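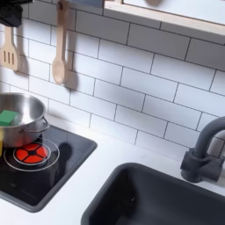 Open Day at Kidham: the toy kitchen gallery

Well, what a day that was! The Destari workshop at Kidham threw open its doors on June 24, 2023, and we are still finding biscuit crumbs in the corridor. If you were one of the 530 people who came through, thank you so much for coming (and for queuing so patiently at the side entrance when the front one jammed). If you couldn't make it, I hope this page gives you a little of the flavour, and I have put down as much as I can remember of what was said, because a good many of you have written in to ask.

The toy kitchen was far and away the favourite stop. I had expected the crowd to drift towards the big arm in the main hall, which is taller than I am and makes a very satisfying noise, but no -- everyone wanted to see something small being picked up. There is a lot going on at a play-sized hob and sink. A shiny metal pot has sides that throw back the light, and a green block sitting inside it has to be found and reached without knocking the rim. The wooden spoon and the slotted spatula hang against white tiles, and their grey shadows fall on the wall right beside them, so telling one from the other was a question that came up again and again from the younger visitors. One boy asked whether the robot was ever frightened of shadows, and I thought that was rather lovely.

Colleen Wong ran the kitchen demonstrations all morning and hardly sat down. She let people choose the next job from a stack of cards, things like "take the block out of the pot" or "put the pot in the sink", and then talked everyone through what the arm was doing while it got on with it. Our arm is called Joseph, by the way, after the street the first workshop was on, and he answers to nothing at all. He dropped the block twice before eleven o'clock and got a round of applause both times!

After lunch Áine Duggan took over and gave the longer talk, the one with the chairs. She explained that Joseph learns by being shown, with a person guiding him through the same small task over and over, and that the team at Kidham has now saved 4,000 of these little lessons. Of those, 716 are to do with the sink alone, as it has a tall curved tap that is very easy to bump on the way in. I had no idea a tap could cause so much bother. There were some splendid questions at the end, and Áine stayed on for a good while afterwards with a group from Vadley who wanted to know everything about the gripper pads.

A few bits and bobs before I forget. The worksheets for children ran out quite early (we had printed 50, which was plainly not enough), and more are being done, so do leave your address at the desk if you were promised one. A blue child's cardigan and a single glove are waiting in reception. And the recipe for the lemon slices is Colleen's mother's, and she says she will think about it.

We are hoping to hold a smaller evening visit in July for people who would like to have a go at guiding Joseph themselves. Places will be given out in the order that requests come in, and children are welcome as long as they bring a grown-up along with them. Please ring or call in at the Kidham desk to put your name down.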